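Flitau (software)

Flitau is an open-source grasp planning and perception package for robot arms and hand-held grippers. It takes color images from a camera mounted near the fingers and produces a target pose, a finger opening and an approach path for a single object. The package is written mostly in C++ with Python bindings. It was started by Jalen Ostrowski as a set of scripts for sorting produce and was later rewritten as a library together with Tia Heywood.

History

The first scripts were written to work with the Hisley arm controller and handled only round objects on a plain background. They found the object by color, fitted a circle to it and closed the fingers on the center. The method failed on printed surfaces, where a picture of a fruit could be taken for the fruit itself. Heywood replaced the color step with a learned segmentation model, and the circle fit was dropped in version 2. The same release moved configuration out of the source code and into text files.

Perception

The segmentation model labels each pixel as graspable object, support surface, container or gripper. The gripper class is needed with wrist-mounted cameras, as the fingers cover part of every image and would otherwise be reported as obstacles. Flat patterns are treated as part of the support surface. To separate these from real objects, the model compares views taken from slightly different positions as the gripper approaches. A printed shape moves with the cloth or board it is printed on, while an object with height shifts against it.

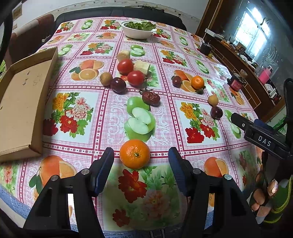 The model shipped with the package was trained on 817 recordings of hand-guided grasps, most of them made in homes and small kitchens. Recordings are cut into segments by a separate tool, Dovent, which marks the points where the fingers start to close and where they open again. Users can add their own recordings and retrain only the last layers of the model.

Planning and control

Once an object has been chosen, the planner samples pairs of contact points on opposite sides of it and scores each pair. The score takes in the distance between the points, the angle of the surface at each one and the free space around the fingers. If no pair passes the threshold, the planner returns an error code and leaves the retry to the calling program.

Finger closing is handled by a small control loop that watches motor current. Soft objects use a lower current limit, set per object class. The loop can be replaced by a user plugin, and the Kasprzak driver set includes plugins for 18 gripper models.

Limitations

Flitau plans for one object at a time and does not reorder a pile. Leafy vegetables and other loose items are often merged into a single region. Glossy skins can cause gaps in the mask under strong window light. Support for grippers with more than two fingers is listed as experimental.

See also

Dovent
Grasp planning
Image segmentation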